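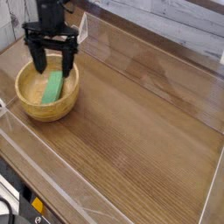
pusumik: Mineral oil, wipe it on, go to bed, wipe it off in the morning. I don't know why these threads always go past the first reply, but I see this one is going to.

Re: Oil the bowl or leave it alone?

gluepot_annie (original poster)
Thanks, pusumik. I'll take that under advisement along with everything else, because I did search before posting and found the same question answered five different ways by people who would clearly not share a ride to the hardware store.

For anyone who skipped my opening post: round wooden bowl, light color, wide and on the shallow side, no food in it ever. It holds foam blocks. The green one is the current tenant. I'd like the bowl to look less pale and I'd like the foam not to come out shiny. My budget is whatever's already in the garage.

Re: Oil the bowl or leave it alone?

lathe_regrets
Leave it alone. You want it darker, wait. Mine sat on a hall table for 5 years with keys thrown in it and it went a nice toast color all by itself. Total cost of finish: keys.

Re: Oil the bowl or leave it alone?

pusumik
With respect to lathe_regrets, whose bowl I have seen pictures of, "toast" is generous.

Mineral oil is fine for salad. For foam I'll admit I was answering on autopilot. Oil stays wet down in the grain for a long time and foam will drink it. You'd have a very well conditioned block.

Re: Oil the bowl or leave it alone?

conico
So your advice was wrong, and it was the whole first reply.

Use something that cures. Tung oil, the real stuff, or a wipe-on varnish cut thin. I do 4 coats inside and out with a day between them, then I put the bowl on a shelf and forget it until it stops smelling like a boat. If you can smell it, it isn't done. Don't let the can tell you otherwise – the can wants you to buy another can.

Re: Oil the bowl or leave it alone?

gluepot_annie
What's in the garage is half a jar of Stendari paste wax and something brown with no label. I'm guessing nobody votes for the brown.

Re: Oil the bowl or leave it alone?

lathe_regrets
I vote for the brown.

Re: Oil the bowl or leave it alone?

conico
Do not use the brown.

Wax is okay as a last step but by itself it won't change the color much, and it'll rub off wherever the blocks land. You end up with a dull spot in the bottom and a nice shine everywhere no one touches.

Re: Oil the bowl or leave it alone?

teak_and_sympathy
Can I ask what the bowl is made of? I'm saying rubberwood. Everything that color and that smooth on the rim is rubberwood.

Re: Oil the bowl or leave it alone?

pusumik
Could be acacia sapwood. Could be beech. Could be maple that's seen some sun. I've turned over 57 bowls and I still wouldn't put money on a species from a picture. The end grain would help if she'd flip it.

Re: Oil the bowl or leave it alone?

teak_and_sympathy
It's rubberwood.

Re: Oil the bowl or leave it alone?

gluepot_annie
There's no stamp or sticker, and it came from the thrift place on Ormsby in a box with a fondue pot, so I have no paperwork. Another look at the bowl, since people are asking about the rim:
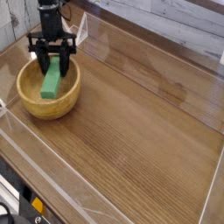

Bowl in its usual corner, green block in residence.

Re: Oil the bowl or leave it alone?

conico
Okay, never mind the bowl for a second. What is that darker smudge on the tabletop, toward the right?

Re: Oil the bowl or leave it alone?

gluepot_annie
I was hoping we could all be adults about the smudge.

Re: Oil the bowl or leave it alone?

conico
We can't. Is it in the finish or on it? Wipe it with a barely damp cloth and a drop of dish soap, then dry it right away, going with the lines of the grain. If it's still there, try mineral spirits on a rag, in a spot nobody looks at before you go near the middle. If it's still there after that, you own a table with a smudge.

Re: Oil the bowl or leave it alone?

lathe_regrets
Move the bowl over it. I've solved most of my furniture this way.

Re: Oil the bowl or leave it alone?

pusumik
That one I agree with, and I'm not happy about it.

Whatever you put on the bowl, though, keep it off the table until it cures. A bowl oiled on the bottom will print a ring on a glossy top, and then you'll be back here in September with a new thread. Set it on a few nails poked through cardboard, or on jar lids. Jar lids are less exciting to step on.

Also, conico: a day between coats is optimistic if her garage is damp. I'd wait longer.

Re: Oil the bowl or leave it alone?

conico
Mine's heated. Fair point, wait longer.

Sand first, very lightly, 320 or so, only enough to take the slickness off. If it already has a clear coat from the store, the oil will just sit up on top and sulk. Put a drop of water inside. Beads up, there's a coating. Soaks in and goes dark, bare wood, carry on.

Re: Oil the bowl or leave it alone?

gluepot_annie
Did the drop of water. It beaded.

So it's already finished, and has been this whole time.

Re: Oil the bowl or leave it alone?

lathe_regrets
Keys.

Re: Oil the bowl or leave it alone?

conico
You could strip it back and start over. It's one afternoon, maybe a weekend if the coating is stubborn.

Re: Oil the bowl or leave it alone?

gluepot_annie
I'm going to do the soap on the table tonight and leave the bowl as it is. Will report on the smudge. pusumik, if you still want to see the bottom I'll flip it when the block's out.

Re: Oil the bowl or leave it alone?

teak_and_sympathy
Yes please, and good light on the end grain. It's rubberwood.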